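Certificate program at Clamgate: can I start in September without the placement test?
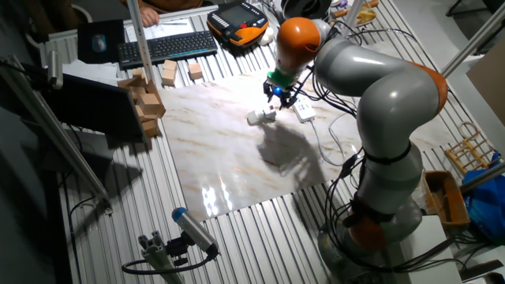
Posted by Aurélien Perrin, August 17, 2024

Hello everybody. I would like to register for the evening certificate in building maintenance at the Clamgate training center. I moved to this country two years ago and I have a diploma from a technical school in France, but it is not translated yet. The office told me two different things. The first person said that I must take the placement test in reading and math before I can register. The second person said that a foreign diploma is enough, if I bring it with a translation.

The translation costs 200 dollars and I do not want to pay it if I must take the test in any case. The program costs 3,941 dollars with books, so I am already careful with my money. Has someone been in the same situation? Also, is it possible to pay in parts?

Loterus

I did the welding certificate at Clamgate, so my answer is only for that one, but I think the rules are the same for all trades. I also had a school diploma from abroad. They accepted it for the admission, and I still had to take the math part of the test. The reading part they canceled after a short talk with the advisor.

My advice is to take the test first. I did not pay anything for it, and if your result is good they may not ask for the diploma at all. In my case the math was fractions, percentages, areas and reading a simple drawing. You can repeat it after seven days if the result is too low. Ask for the name of the person who gives you the answer and ask them to write it in an email. I did not do this, and I had to explain everything again at the second visit.

For the payment: yes, you can pay in parts. I paid one part at registration and the rest each month. There was a small fee for this, but I do not remember how much.

Skirari

just go there in person, the phone line is useless. evening groups fill up fast

Zabala

I agree with Loterus about the test, but please be careful with one point. If you want to ask for a grant, the grant office can want the translated diploma even when admissions does not need it. These are two separate offices and they do not share the papers. My wife received a grant of 2,718 dollars for the medical assistant program, and her file was stopped until she brought the translation. So first decide if you will ask for a grant - then you will know if the 200 dollars are necessary.

Bring also a proof of address. They did not accept her phone bill, only the lease.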